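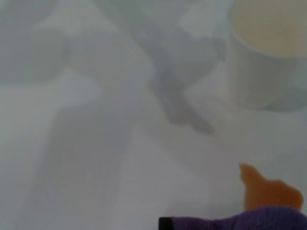
Home Tables Care Parts Contact

Spills and stains on white tops: frequently asked questions

These answers apply to all Clondeck tops in white, including tops supplied before the change of edge trim in May. For oiled wood and stone, see the separate care sheets. Questions about delivery damage go to the Beaudoin service desk and are not covered on this page.

What should I do first when a drink is spilled?

Lay a folded paper napkin or paper towel on the liquid and let it absorb. Press lightly from above, lift, and turn to a dry face. Repeat until the paper comes up with only a faint mark. Then wipe the spot with a damp cloth and dry it with a second cloth. Wiping first spreads the liquid over a larger area and leaves a thin film that dries faster than the puddle would have.

Is a napkin as good as a paper towel?

For a small puddle, yes. A napkin folded in four holds enough liquid for a splash from a cup. For anything larger, use towel, which keeps its strength longer when saturated. Thin single-ply napkins tend to shed fibers if rubbed, and the fibers stick to any sugar left on the surface. Press and lift with these. Printed or dyed napkins can transfer color when wet and should be kept off white tops.

How long can tea or coffee stay on the surface?

Our test on the standard white finish used black tea, filter coffee and orange juice, each left uncovered at room temperature. At 2 hours, all three came off with water alone. At 8 hours, the tea and coffee had left a ring at the edge of the puddle that needed dish soap and a second pass. The juice left no color but was tacky. None of the samples left a permanent mark. Results on a worn or scratched top will be less favorable.

Why is the ring darker than the middle?

Liquid evaporates fastest at the edge of a puddle, and the flow toward the edge carries dissolved solids with it. The solids collect there. Clean the ring itself, working inward from outside the line, and use a clean part of the cloth for each stroke.

Which cleaners are approved?

Water, and water with a small amount of plain dish soap, for daily use. Pekora surface cleaner is approved for the white finish when diluted as printed on the bottle. Do not apply it undiluted and do not let it dry on the top. Glass cleaner is acceptable for fingerprints but does little for sugar or oil.

Not approved: scouring powder, steel wool, acetone, oven cleaner, chlorine bleach at any strength, and melamine sponges. Melamine sponges remove stains by abrasion and leave a dull patch that shows under side light.

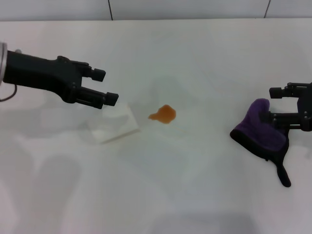 Can I protect the top with a clear plastic sheet?

A clear sheet is suitable for short periods such as a meal, a craft session or a children's party. Make sure the top is clean and fully dry before laying it, and smooth the sheet from the center outward. Remove it the same day. Liquid that gets under the edge cannot evaporate, and soft plastics left in place for weeks can cling to the finish or leave a change in gloss. Wipe both sides of the sheet before storing it flat or rolled.

The spill is on the sheet. Do I clean it in place or lift the sheet?

Clean in place. Absorb the liquid, wipe, dry, and only then lift the sheet, starting from the side farthest from the spill. Check the tabletop underneath with a dry white cloth. If the cloth picks up any color, wash and dry the top before the sheet goes back.

Should I use hot water?

Lukewarm is sufficient for nearly everything on this page. Hot water helps with butter and wax residue but should be on the cloth, wrung out, and never poured on the top. With milk, egg or cream, use cool water first, as heat sets the protein.

What about oil-based spills, such as salad dressing or chili oil?

Absorb as above, then apply dish soap solution directly to the spot and leave it for a minute. Wipe, rinse with a clean damp cloth, and dry. Chili oil and turmeric contain strong pigments and may leave a yellow or orange shadow after the oil is gone. Repeat the soap step up to three times. A remaining tint usually fades over several days in daylight. Do not try to speed this up with bleach.

Do cups need coasters?

Recommended for anything hot – the finish is rated for normal serving temperatures, but a cup with a wet base will leave a ring whether or not the drink is hot. Dry the base of the cup before setting it down if no coaster is available. Unglazed ceramic feet can scratch. Felt dots solve this but must be replaced once they get dirty.

How do I treat the seam between two joined tops?

Dry it promptly. Fold the corner of a paper towel over the edge of a plastic card and draw it once along the joint. Do not use a metal blade. If liquid has run through to the underside, wipe the connecting plate as well and leave the tops uncovered overnight.

The surface feels sticky after cleaning. What went wrong?

Most often there is soap residue, or the sugar was moved around and not picked up. Wipe twice with plain water, changing the water between passes, and dry. If the top is still sticky, look at the cloth. Cloths washed with fabric softener leave a film and absorb poorly.

Can I get replacement cloths?

The Duditz woven cloth is sold singly and in packs of 6 under part number 188. It can be machine washed without softener. Any lint-free cotton or microfiber cloth in a light color does the same job.

Is staining covered by the warranty?

Stains from food and drink are treated as wear and are not covered. A finish that blisters, peels or changes color without contact with a listed substance is covered. Send a photo taken in daylight, the label number from the underside, and the name of any cleaner used. Requests received before noon on Friday are normally answered the same day.

Page maintained by Lok-yiu Mak, product care

14 shares 2 comments

Contact | Terms | © Beaudoin Tables | Back to top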